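Teaching a Workshop Robot to Dust

2/25/22
By Tracey Kettle

The first thing the Illcombe shared workshop wants its robot to do is wipe down a desk calculator. Akinyi Kirui picked the job. She joined the workshop in August with a plan for a two-armed machine that could tidy a desk, and she wanted to start with something small, flat and full of edges.

"People expect us to start with folding shirts," Kirui says. "A shirt is hard. A calculator stays the same shape while you work on it, and you still have to hold it steady with one hand and clean with the other."

The arms are a kit called the Plusico, which members assembled over two long weekends. They are slow and a little noisy, and one shoulder joint has already been rebuilt. The software side has gone better. Before the arms move at all, the group records a person doing the job, with a tracked controller strapped to the back of each hand and a camera at head height.

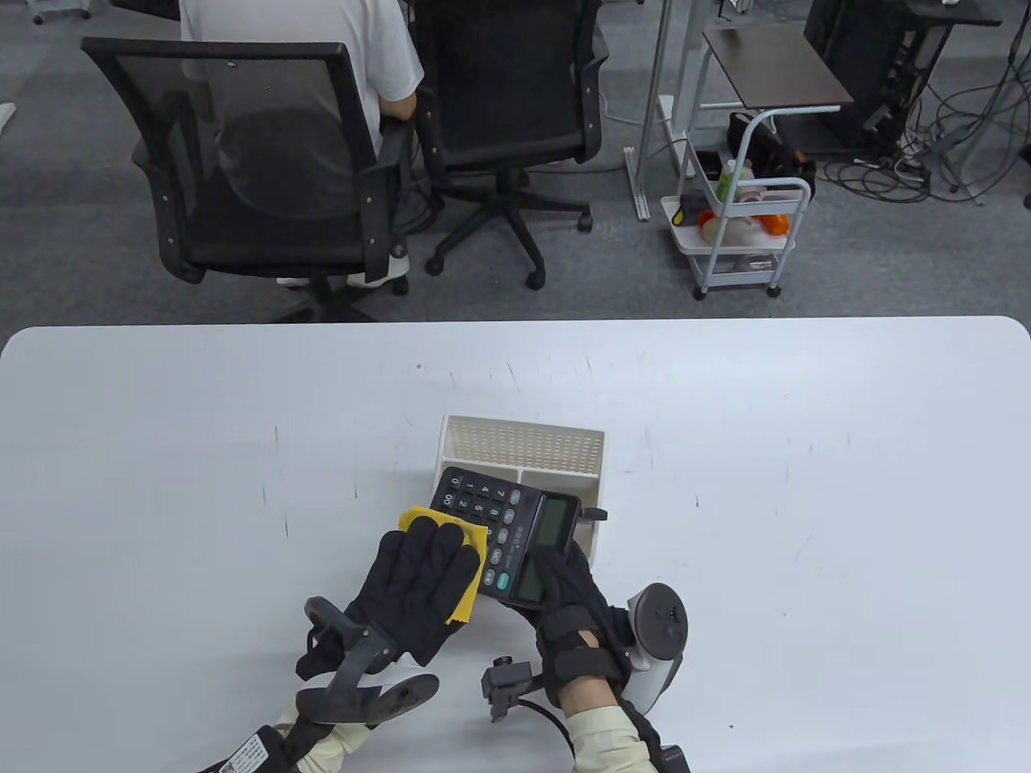
Kirui's rule is that whoever is recording should work at an ordinary pace. Early on, members slowed down to be helpful, and the arms learned to hover. Those sessions were thrown out, and the group now aims for 40 usable takes before it trains anything. A usable take means the tracking held from start to finish and the cloth stayed in the hand.

The second kind of recording uses a camera mounted on a hand-held gripper. It sees much less of the room and a lot more of the keys. Kirui wanted both views because the head camera loses small parts whenever a hand passes over them — and with a cloth involved, that happens all the time.
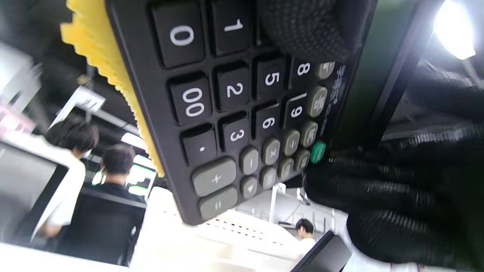

The calculator seen from the gripper camera, with the keypad turned sideways.

Turning the calculator over is the step that gives the arms the most trouble. A person does it with the fingers and hardly thinks about it. The Plusico grippers have two flat jaws each, so every turn has to be planned as a release and a new grip. Kirui has tried rubber pads from a supplier called Prakico, and she is now cutting her own from bicycle inner tube.

Each take is supposed to begin from a known layout, with the organizer near the middle of the table and the cloth in the left hand. Small differences are allowed, and Kirui encourages them.

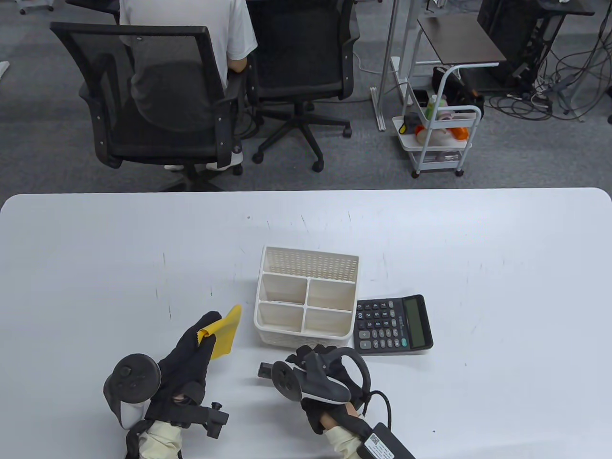
"If everything sits in exactly the same spot, the robot learns the spot," she says. "Then you bump the table and it wipes the air."

Training runs overnight on a secondhand computer the members call Turunen. A run takes around 3 hours, and the results get tested the next evening. At the last test I watched, the left arm picked up the cloth cleanly, reached the calculator and pushed it slowly off the table. Kirui wrote down the joint positions and set it up again.

The next change is a softer grip for the right arm, which has to do the steadying. After that she wants to move on to pens.

Illcombe Shared Workshop welcomes new members. Contact the front desk for open evenings. © 2022. All rights reserved. Back to top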